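Comprei a máquina de costura Mura em novembro, depois de muito tempo a pensar se valia a pena. A minha antiga era uma Benítez que herdei da casa onde aluguei o meu primeiro quarto em Portugal, muito pesada, e já não se encontravam peças. Escrevo esta avaliação porque, antes de comprar, procurei opiniões em português e encontrei só duas ou três linhas do tipo "chegou bem, recomendo". Peço desculpa se alguma palavra técnica não for a correta, aprendi a costurar noutra língua e às vezes traduzo mal.

## O que eu costuro

Faço bainhas, almofadas, sacos de pano e, de vez em quando, calças de trabalho para o meu cunhado. Não faço vestidos nem roupa fina. Isto é importante para perceber a nota que dou no fim, porque quem trabalha com seda ou malha muito leve vai ter outra opinião.

## Primeira impressão

A máquina pesa menos do que eu esperava. Consigo tirá-la do armário com uma mão, mas no tecido grosso ela anda um pouco pela mesa quando carrego no pedal até ao fundo. Resolvi com um tapete de borracha debaixo dos pés. O pedal tem um cabo curto demais para a minha mesa, e tive de mudar a mesa para perto da tomada. Parece uma coisa pequena, mas agora costuro de costas para a janela e à tarde faço sombra sobre o meu próprio trabalho.

O manual está em cinco línguas. A versão portuguesa tem erros que até eu notei: chama "bobina" a duas peças diferentes na mesma página. Os desenhos são claros e acabei por seguir só os desenhos.

## Os pontos

Tem menos pontos do que a concorrente da Wusdale, que vi na loja e que custava bastante mais. Para mim chegam. O ponto reto é muito regular, melhor do que o da Benítez. O ziguezague também é bom, se a tensão estiver no número 4 ou perto. Acima disso o tecido fino franze, e o botão da tensão roda com tanta facilidade que já o mudei sem querer, com a manga da camisola.

O ponto para casas de botão é a parte fraca. Faz-se em quatro passos e, entre o terceiro e o quarto, a máquina perde às vezes o alinhamento. Fiz doze casas numa camisa velha para treinar e três ficaram tortas. Depois de algum treino ficam melhores, mas nunca fico tranquila.

## Tecidos grossos

A publicidade diz que cose ganga até seis camadas. Eu consegui quatro, com agulha própria e devagar, girando a roda com a mão nos sítios mais altos. Na quinta camada o motor fez um som que não me agradou e parei. Quatro camadas são suficientes para a bainha de umas calças normais, incluindo a costura lateral, se a batermos antes com um martelo de borracha - truque que aprendi com a senhora da retrosaria.

Na sarja e nos outros tecidos de trama diagonal comporta-se muito bem. O arrastador puxa direito e não é preciso ajudar com as mãos. Com lona encerada já não gostei tanto, o calcador cola e o ponto sai mais curto do que devia. Há um calcador de teflon que se vende à parte.

## Linhas e agulhas

Usei linha de poliéster comum e também a linha Jarkent, que comprei num cone de 900 metros. Com a comum não tive nenhum problema. Com a Jarkent, que é mais grossa, precisei de agulha 90 ou 100 e de soltar um pouco a tensão da bobina, operação que o manual explica mal. O enfiador automático funciona com as agulhas médias e deixa de funcionar com as finas.

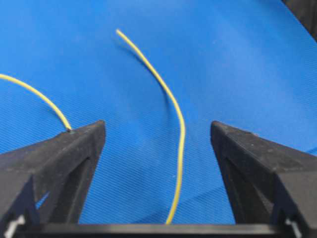
Hugo Rivas escreveu-me, depois de ler a primeira versão deste texto, que a dele também perdia o alinhamento nas casas de botão e que melhorou muito quando pôs uma folha de papel vegetal por baixo do tecido. "Rasga-se no fim e não fica nada", disse ele. Disse também que não devo soltar a tensão da bobina mais do que um quarto de volta de cada vez, e que convém marcar a posição original do parafuso com um lápis antes de começar.

Experimentei o papel vegetal em cinco casas e saíram todas direitas. O lápis cheguei tarde para o usar.

## Ruído e limpeza

É mais silenciosa do que a Benítez, mas à noite ouve-se no quarto ao lado. A tampa da bobina abre sem ferramentas e a escova que vem na caixa é boa. O cotão junta-se sobretudo atrás do arrastador, onde a escova chega mal. Uso um pincel velho de aguarela.

## Preço e nota

Paguei pouco mais de 80 euros, com portes, numa promoção. O preço normal é mais alto e não sei se a compraria por esse valor. A garantia é de 2 anos e ainda não precisei dela.

Dou 4 em 5. Tiro um ponto pelas casas de botão e pelo cabo do pedal. Se alguém souber onde se compra um cabo mais comprido que sirva na Mura, agradeço que me diga nos comentários - na loja só me ofereceram uma extensão elétrica.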